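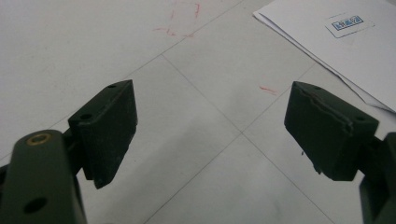
Courses > Building Care > Floors and Walls > Chapter 6

Print this page | E-mail this page

Contents Previous Next Glossary Index

Chapter 6
The White Tiled Floor

Kartini Sopacua

6.1 Before you begin

In Chapter 5 we worked with wood and learned how little water a wooden floor can accept. Now we go to the opposite side. A glazed tile accepts a lot of water, and many students think for this reason that a tiled floor is easy. The tile is easy. The lines between the tiles are the difficult part, and most of this chapter is about them.

After this chapter you should be able to name the parts of a tiled floor, to judge in what condition it is, and to choose a method of cleaning that does not harm it. You should also be able to write a short floor report, which you will need again in Chapter 9.

Please bring a torch, a soft brush, a cloth and two buckets to the practical lesson. The cloth should be white or very light.

6.2 The parts of the floor

A tile has a body and a face. The body is fired clay and gives the tile its strength. The face is what we walk on, and on many indoor tiles it is covered with glaze, a thin layer of glass. When the glaze is whole, dirt stays on top of it and can be taken away. When the glaze is scratched or chipped, dirt goes into the small openings, and on a white tile you will see it as a grey shadow which comes back soon after each washing.

Between the tiles there is the joint, and in the joint there is grout. Ordinary cement grout is full of very small holes. It drinks what is put on it: soup, coffee, and also the dirty water from your own mop. A person who washes a floor with one bucket is often painting the joints with grey water, every evening, with the best intentions.

Under the tile is the bed of adhesive, and under the bed is the base. We can't see these, but we can hear them. If you knock on a tile with the handle of a screwdriver and the sound is hollow, there may be a space without adhesive below it. Mark this tile on your plan and do not stand heavy furniture on it.

6.3 The floor at Muvholm

In this book we will return several times to one building, the old canteen at Muvholm, where I worked for six years before I started to teach. The main room has 997 white tiles. I know the number because the floor plan was drawn by hand, tile by tile, and hung inside the cupboard where the mops were kept. On the plan 57 tiles were marked with a small cross. These were the ones with a chip, a crack or a hollow sound.

When I came there in October, the floor was washed twice a day and everybody agreed that it looked old. The supervisor wanted a stronger product. We tried first to change the method. We took a second bucket, with clean water only, and we dried the floor with a cloth after rinsing. We used the same product as before but half the amount. After 22 washings the joints near the door were clearly lighter than on the first day - the corners took much longer, and behind the serving counter they never became really white again.

I do not tell this story to say that a strong product is always wrong. In Section 6.7 you will meet cases where it is needed. But it should be the last step, and an acid cleaner should never be used on cement grout without asking the person responsible for the building.

6.4 Looking at a floor

Start when the floor is dry and has been swept. Put the torch on the floor, so that the light runs low across the tiles, and look along the beam from the other side. Dust, scratches and raised edges will throw small shadows. Then stand up and look straight down in normal light. The same tile can seem perfect from above and be full of fine scratches from the side, so write down both.

Take one joint near the entrance and one far from it. Wet the brush with clean water, rub each joint ten times, and press the cloth on it. Keep the cloth for discussion in class.

Words to learn in this section: glaze, grout, joint, bed, base, hollow, chip.

Task 6a. Choose a tiled floor at home or at work. Draw a plan of one part of it, not larger than 200 tiles, and mark with a cross each tile that is damaged or sounds hollow. Write under the plan how the floor is washed now, with which product, and how often the water is changed.

6.5 Water, and how much of it

Contents Previous Next Glossary Index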